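Zutley Swap Room – Questions People Keep Asking

What is the swap room?
Bring stuff you don't need, take stuff you do. No money. Runs out of the back half of the Prirkik building, ground floor, side door. Been going since February.

Do I have to bring something to take something?
No. Most people do both, eventually. Not keeping score.

How much can I drop off?
Two boxes or bags per visit. If you're clearing out a whole house, email first and we'll set a time. Please don't leave things outside the door overnight – it rains, then it's trash, then we pay to haul it.

What do you take?
Kitchen stuff, books, toys with all their pieces, small tools, hardware, craft supplies, picture frames, working lamps, pet gear (clean). Clothes only during the coat drive. Garden pots yes, unless cracked.

What don't you take?
Mattresses, car seats, bike helmets, cribs, anything recalled, opened food, medicine, paint, propane, tube TVs, encyclopedias. Sorry about the encyclopedias. We had 43 volumes at one point and they went to recycling.

Do things have to work?
Yes, or have a tag saying what's wrong. "Needs new cord" is fine. "Broken" is not, somebody has to know what they're getting into. Blank tags are in the cup by the door.

What about small loose stuff – screws, knobs, odd bits?
We take it. Bag it by type if you can, even sandwich bags help alot. Unsorted goes in a bin and people dig through it, and some regulars like that better than the shelves. Watch your fingers and don't tip the bin out on the floor.

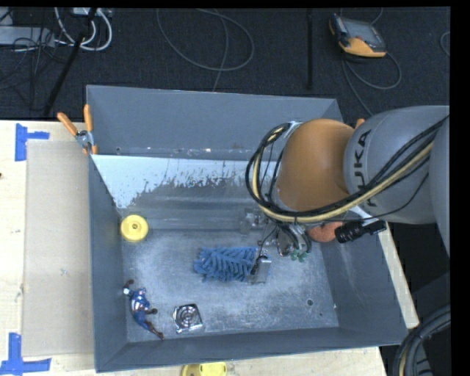

Small items in a metal bin, with a KUKA arm reaching in.

Anything sharp, blades, needles, broken glass, does not go in with loose stuff. Hand it to whoever is at the desk. Same with batteries. Button batteries especially, we tape them and they go out seperately.

How much can I take?
10 items a visit. A set counts as one (plates, a puzzle, a box of jars). Loose hardware doesn't count toward the 10, fill a jar and go.

Can I take things to resell?
We'd rather you didn't. Can't really stop you. If you're cleaning out the same shelf every single week we will say something.

Can you hold something for me?
Until closing the same day, with your name on it. After that it goes back on the shelf. No holds by phone, tried it, was a mess.

Do you pick up?
No. No truck. Sastosach Hauling will do it for a fee, call them direct, we don't get a cut and we don't book it for you.

Furniture?
Only what one person can carry through the side door. For bigger things there's the board by the entrance – index card, what it is, photo if you have one, phone number. Cards come down after a month.

Can I get my thing back if I change my mind?
If it's still here. Usually it's not. Check pockets and drawers BEFORE you drop off. Found in drawers so far: house keys, a tooth, a gift card with 83 cents left on it.

Are kids allowed?
Yes, with an adult. The toy corner is low shelves, they can pick. Not behind the desk and not in the sorting area.

Parking?
Four spots on the side. Do not use the Younis Bakery lot, they tow and they mean it. Street parking after 5 p.m. is free.

Is it accessible?
Side door has a ramp. Aisles are wide enough for a wheelchair except the book aisle, which we're fixing. Ask and we'll pull books for you.

Where does the leftover stuff go?
Anything here six weeks gets a yellow dot, and dotted things don't count toward your limit. After that, scrap metal to scrap, paper to recycling, rest to the dump. We keep the dump pile small but there is one.

Can I help?
Yes please. Sorting shifts are two hours, mornings mostly. Wear closed shoes. Sign up at the desk or email Reda Sqalli, who does the schedule.

Do you take cash donations?
Jar on the desk. Lights and the dump fees run us 500 a month, so it does get used. We can't give tax receipts right now, paperwork is in.

I left a message and didn't hear back?
Phone is only checked when we're open. Email is faster – put "swap room" in the subject or it gets lost.

Contact: Reda Sqalli, Zutley Swap Room, side door, Prirkik building | © Zutley Swap Room | Back to top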